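4.3 Failures in the doorway task

Most failed runs in the Kotero simulator came from one fault, which we traced to the head link of the robot model. The link had a joint limit on pitch but none on roll. When the base turned and an arm moved in the same step, the head could settle at an angle and stay there. The controller raised no error, and the policy kept acting on tilted views.

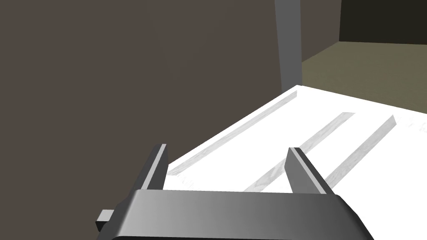
We found the fault late. The wrist views move with the arm and are tilted much of the time, so a reviewer who checks those first has no reason to stop. Mansa Baidoo noticed it on 30/07/2021 while replaying head views from the Devemura house, where the walls and doors give a clear upright. Of 1141 runs in that house, 80 had a head roll above the 2 degrees we allow.

Doorways were the worst case. The planner finds the gap between door edges and assumes those edges are close to vertical. With the head rolled, it placed the gap too far to one side and sent the base toward a door panel.
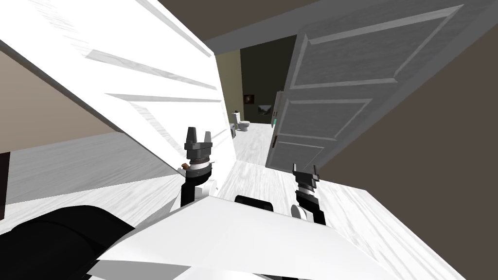 Figure 6a. Head view with roll fault, base moving toward the doorway. Both grippers are open.

The stop rule did not help. It watches for contact force at the base and wrists, but a gripper can come very close to a door before any force is reported. On a real robot we would count this as a safety fault - the arm would be near the door, with no warning to the operator.
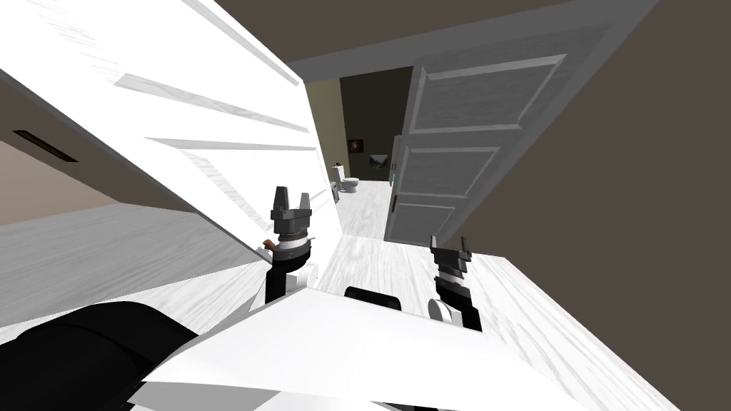
Figure 6b. Head view between two open paneled doors. The toilet at the end of the hallway is visible between them.

Afia Asante added a roll limit to the head link and a check that ends the run when roll passes 2 degrees. We then reran 16 of the failed cases with the same seeds. The roll did not return in any of them, although two still ended in contact with a door. Those two appear to be ordinary planning errors and are left in the results.
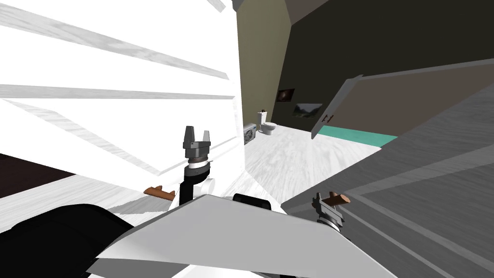 Figure 6c. Tilted head view with small brown wooden objects near the grippers.

All runs with the fault are excluded from the Devemura scores in Section 5.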